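Fastenach abre la planificación de compras de pinzas manuales para su programa de manipulación textil

11 de agosto de 2025 – Fastenach ha aprobado el plan de adquisición de equipos con el que dotará a su programa de manipulación de prendas en entornos domésticos. El plan contempla 300 pinzas manuales de dos dedos, compradas en dos lotes, y un fondo separado para repuestos y calibración.

El primer lote, de 200 unidades, se adjudicará a Saltanum. El segundo queda condicionado a los resultados de la revisión técnica, que dirige Urszula Szczepańska, responsable de ingeniería de producto. La compra de brazos robóticos se aplaza al siguiente ejercicio: el pliego correspondiente no se redactará hasta disponer de datos propios sobre carga útil, apertura de dedos y desgaste de las almohadillas.

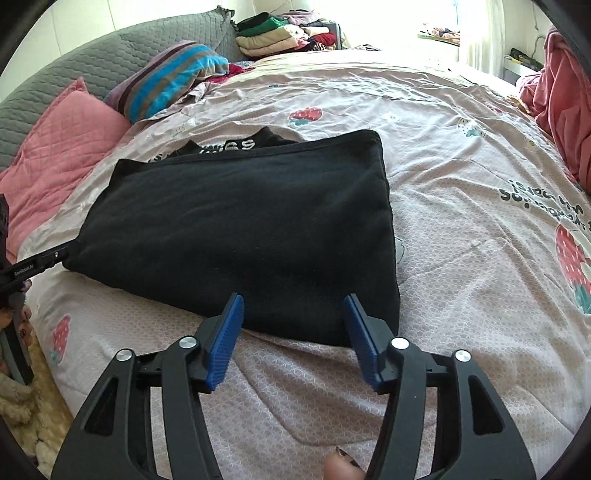
El pliego fija tres partidas por unidad: cuerpo de la pinza, juego de dedos y óptica. Las almohadillas se presupuestan como consumible y se reponen cada 3000 ciclos de apertura y cierre. El doblado de ropa se ha elegido como tarea de referencia por la variedad de tejidos y espesores que exige a un mismo juego de dedos.

«El coste de adquisición es la cifra fácil. Lo que decide el presupuesto es cuántas horas pasa cada pinza fuera de servicio», señala Milovan Nikolovski, director de compras de Fastenach.

La empresa Ko se encargará del mantenimiento y de la sustitución de piezas, con un plazo máximo de cinco días laborables por incidencia. Imura suministrará el almacenamiento de datos – contratado por separado y ampliable por tramos – durante toda la vigencia del acuerdo.

Los proveedores interesados en el segundo lote pueden solicitar el pliego, referencia 1302, al departamento de compras. Las ofertas deberán desglosar portes, garantía y precio de los repuestos.

Contacto de prensa: Soon-im Oh, Comunicación, Fastenach.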